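Home > Robotics and Automation > Simulation software > Buying advice

Is the Terketti scene pack worth paying for if I only need flat objects?

Posted by Aurel Matei
Tags: simulation, grasping, asset packs, evaluation

I run a small shop that sells framed prints, and we're looking at automating the packing table. Before we spend anything on an arm I want to find out in simulation whether a two-finger gripper can handle frames at all. A dealer offered me the Terketti scene pack, which runs on top of the Brullen simulator. It costs $634 for one seat and comes with 25 household scenes. There is a trial that lets you load one tabletop scene with a few objects in it, and I have been using that.

My test is simple. A picture frame lies flat on the table and the gripper has to take it by the border, lift it and set it down in another spot. The camera is on the wrist. I have the approach more or less where I want it, with a finger on either side of the edge, but I can't tell from the trial whether the frame will behave like a real one once it is held. The manual gives two pages to mugs and bottles and one line to "flat goods."

What I need to know before May, when the trial price ends:

Are the frames proper objects with weight and thickness, or just a textured slab?
Can I change the size? Ours are larger than most.
Is there something cheaper that does the same job?

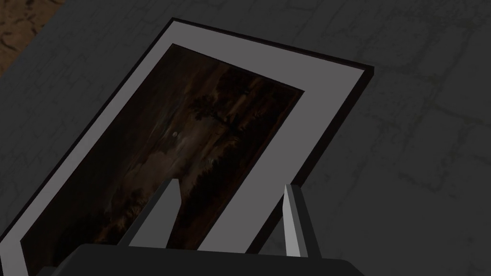

2 answers

Keisha Park

I've had the full pack for 17 months and use it for training pick-and-place policies, so I can answer most of this.

The frames are rigid bodies with a real thickness and a mass you can edit. The mat and the artwork are one textured face and don't move separately from the border. There is no glass layer, so if your question is whether the gripper will crack the glass, the pack won't tell you. For lifting and placing, a single rigid body is good enough.

Size can be changed, but do it in the object file and not with the scale slider. The slider stretches the visible part and leaves the collision shape as it was. You then get fingers closing on air next to the edge, or stopping short of it. Open the object file, change both sets of dimensions, save under a new name and reload the scene. Mass doesn't update by itself either.

Your harder problem is the table. A frame lying flat has no gap under it, and a gripper coming straight down needs one finger below the border to lift it. In simulation you can sometimes get away with pressing the fingertips into the tabletop, and the solver lets it through. A real table won't. Two ways around it:

1. Slide the frame until one side hangs over the table edge, then grip it from the side. This works in the pack with the default friction, and I'd expect it to carry over to your packing table.

2. Put a thin riser under the frame. The pack has none, but a flat box primitive from Brullen does the job.

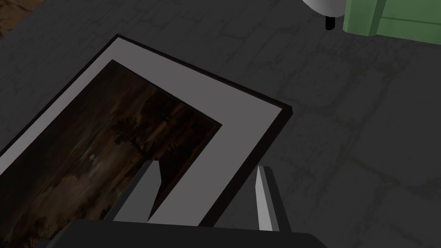 Wrist camera coverage is the other thing to check before you pay. With a large frame you lose part of it from view when the arm is down low, and your policy then has to work from whatever remains. I'd want at least one corner visible at all times. The corner where two bands of the gray mat meet is a good thing to track, as the light mat stands out well from both the dark painting and the black border. A dark print with no mat would be much harder on that charcoal table. If many of your own frames are black with no mat, make some like that and test them early. You should also add the fixed overhead camera, which is included in the full pack but switched off in the trial.

As for price, I think $634 is fair if you will use more than a few of the scenes. You won't. For one object type on one table I would ask the dealer about the single-scene license. It isn't on the price list but they sold one to a colleague of mine.

Comment from Aurel Matei: Thank you. I had been using the slider, so that explains the fingers stopping short. I will redo it tonight with the object file. Nearly all our frames are matted but the colors vary.

Comment from Keisha Park: Then vary the mat color in your runs too. There is a randomize setting for textures under the object tab. Leave it off for the table until the grasp is working.

Zumier

I would skip it and get the Ruggiero kit. It's cheaper and has a suction cup, and suction is what most people use for flat stuff anyway. I haven't tried it with picture frames but it picked up 27 cardboard sleeves in a row for me without dropping one. Not sure if it loads in Brullen, you would have to check.

Comment from Keisha Park: It loads, but you have to convert the objects one at a time. Suction on the glass is a reasonable idea for the real table. Test the pull on the frame's backing clips first, because the glass may lift away from the border on cheap frames.

Comment from Aurel Matei: Ours have bent tabs at the back, so I'd be careful with that. I've written to the dealer about the single-scene license and will post the price here when I have it.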